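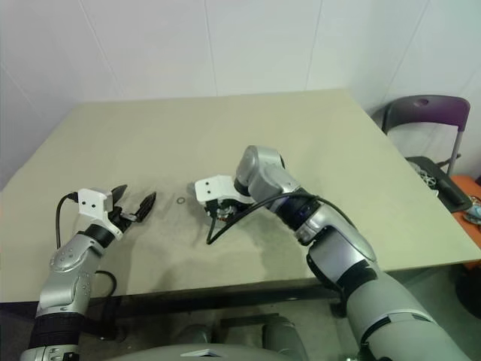

Nimeven workshop, February

Fultar Parallel Gripper Pair: product page and bench notes

Price: $2550 for the pair, brackets and cables included
Fingers: black, tapered, swappable
Bracket: white, two-hole face
Stroke: 18 mm per finger
In stock: yes, ships in 4 days

OK, so I've been selling the Fultar for a while now and people keep emailing me the same thing: can it pick up small flat stuff? I always said "sure, pretty well," and then felt a little guilty, since most of my own testing had been with blocks and bottle caps. So this month I finally bolted a pair onto the two-arm setup, cleared off the big table and spent a good long while chasing a little dark ring around with them. It's about the meanest object I own. It lies flat, there's hardly anything to grab, and if you come in a hair too high you just pat the table and go home.

I ran the Fultar against the Prostano, the other gripper we carry. Same arms, same table, same ring, same person on the controls (me, with Begoña Sarmiento taking over whenever I got grumpy). We did some 300 tries between the two of them over several days. I'm not going to pretend it was a proper lab study! I wrote down grabs and misses on a legal pad and that was that.

What I liked

The tapered fingers are the whole reason to buy this thing. You can see past them on the way down, so when I'm driving from the head camera I don't lose the ring in the last inch, and that was my number one complaint with the Prostano. Its fingers are wide and square and they hide exactly the spot you care about. Great for boxes, by the way. If you move boxes all day, save yourself some money and get the Prostano.

The Fultar also opens wide enough that you can be sloppy on the approach. I like to park one hand with the fingers spread and bring the other one in from the side, and the two never felt crowded, even working close together. Begoña does it the other way around and swears hers is faster. We have not settled this.

Swapping from one gripper brand to the other was painless too. Both sides take the same white bracket, so once you've figured out the left one you can do the right one half asleep.

What bugged me

The cable. It comes off the back in a big loop and I have not found a routing I love. Leave it long and it swings around on the outside of the forearm. Pull it tight and you'll feel it tug when the wrist rolls over. I ended up giving it plenty of slack and checking it before each run. A couple of hook-and-loop straps would help, and I've started tossing a few into every order (no charge, just use them).

The other thing is fingertip height. Out of the box, my left and right sets were a tiny bit different, enough that a pick height that worked beautifully on one side had the other one scraping. Touch each hand down on the table and save the two heights separately. Don't copy one to the other like I did. I lost a whole afternoon to that.

Which controller to use

I've tried it with the Bach controller and with the older box we used to sell. Go with the Bach. The slow end of the closing speed is much smoother, and for thin parts you really do want to creep in. On the old box the fingers snap shut and the ring goes skating off someplace. The grip force setting on the Bach is kind of buried in the menus, second page, under "motion" for some reason, but once it's set it stays set.

Camera notes

A head camera alone will get you most of the way. Dark part on a pale tabletop is easy to spot, and soft, even light helps a ton. Watch out for the arm's own shadow, though. It gets darkest right under the gripper, and a small dark part sitting near it can be hard to judge for depth. If you have the budget, a wrist camera fixes that. If you don't, come in from the side that keeps the shadow off your part.

Ordering and questions

Each pair comes with both brackets, both cables, one set of tapered fingers per hand and the little hex key you will lose right away. Spare fingers are listed separately. If you're not sure the bracket fits your wrist flange, send a photo to Yoga Oei at the parts desk before you order and he'll check the hole pattern for you. Returns are fine as long as the fingers haven't been filed down (yes, people do that, and yes, I've done it too).

Next up on the table is the soft-finger version, same ring, same legal pad. I'll add the results to this page when I have them.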